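Section 3: Setting up your league table and form guide

Okay, so you've installed Pullari, you've picked a password and you've got an empty season staring at you. Good! This is the part of the guide I like best, so I went a bit long. I run the tables for our Friday league and I've made every mistake in here at least once (the tiebreaker one twice, and people still bring it up).

If you're moving over from a spreadsheet, read section 2 first and then come back. The steps below start from a blank season.

3.1 Create the season

1. Open the Seasons tab and click New Season.

2. Type a name. Keep it short, because it prints at the top of every page. I use the month we kick off, so mine says September League and that's plenty.

3. Enter the number of teams. We have 14. You can add a team later, but the fixture list gets rebuilt when you do, and any kickoff times you typed in by hand go away.

4. Choose Single Round or Double Round. Double Round means everybody meets home and away.

5. Click Save. The season now shows up in the left-hand menu with a gray dot next to it. The dot goes green when the first result is in.

Note: The season name can be changed whenever you like. The format (single or double) is locked from the first result on, and I haven't found a way around it.

3.2 Add your teams

1. Go to Teams and click Add.

2. Type the full name, then the short name. The short name is what shows in the table on a phone, so stick to three or four letters if you can. Poltton Rovers is POL in ours, and Uledano is ULE.

3. Pick a home field from the list, or type a new one.

4. Repeat until you've got everybody in.

Watch out for teams with nearly the same name! Bastos and Bastos Reserves both came out as BAS the first time I did this, and for an entire weekend the reserves were top of the division with their big brothers' points. Now they're BAS and BAR.

3.3 Set the points and the tiebreakers

This is where I'd slow down and get a coffee.

1. Open Rules, then Points. The standard setting is three for a win, one for a draw and none for a loss. Leave it alone unless your league does something different.

2. Open Tiebreakers. You'll see a list you can drag up and down.

3. Put your first tiebreaker at the top. Ours is goal difference, then goals scored, then the result between the two teams.

4. Click Apply to Season. Just closing the window does not save the order. (Yep, that's how I did it the first time. The second time I clicked Apply on last year's season.)

Caution: If you change the tiebreakers in the middle of a season, the whole table is worked out again from the first match. Old positions in the form guide change too. Export a copy before you touch anything, and tell the clubs before they find out for themselves.

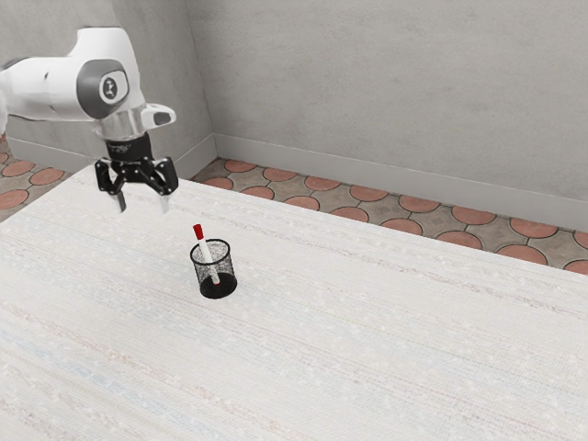 Can I take points off a team without changing the match result?

Use Adjustments for that, under the Rules tab. Pick the team, type a minus number and write a short reason, and the table shows a little star next to their points. The scores themselves stay as they were played.

3.4 Turn on the form guide

The form guide is the row of W, D and L letters next to each team, and players love it way more than the table itself. It's off when you start.

1. Go to Display and check the Show Form box.

2. Choose how many matches to show. Five is the usual, but I went with six so that a bad month really shows.

3. Decide which matches count. League Only is what you want for a clean table. League and Cup mixes them together, and then you'll get emails from people whose letters don't match their points.

4. Choose the direction. I have the newest match on the right. Some folks want it on the left, and there's no setting that makes everybody happy, so pick one and stick with it.

5. Click Save and refresh the page.

Note: A postponed match leaves no letter at all. A match that was started and abandoned shows a dash until you enter a result or delete it.

3.5 Top scorers and assists

1. Open Players and turn on Track Goals. Assists has its own box right under it.

2. When you enter a result, type the scorers in the box below the score. Start typing and the names come up.

3. Leave own goals under Other. If you put them next to a player's name, he gets credit for scoring in the wrong net, and believe me, he'll ask you to leave it.

Xuelian Jiang, who looks after the stats for the women's division, enters assists the same night while people still remember who passed to whom. I wait until morning and end up sending texts to half the midfield. Her way is better.

The player list holds 455 names on the basic plan. We're nowhere near it, but if you carry over old seasons it fills up faster than you'd think, so archive the players who have moved on. Archived players keep their goals in the old tables.

3.6 Check it before you share it

1. Enter one made-up result, something silly like 9-0, so it's easy to spot.

2. Look at the table. The winner should be on three points with a goal difference of plus nine.

3. Check the form guide for one W and one L.

4. Open the public link on your phone and make sure the short names fit.

5. Delete the made-up result. Please don't forget this one!

If the table still shows the old score after you delete it, click Rebuild at the bottom of the Seasons tab and give it a minute. Fixtures and kickoff times are in section 4.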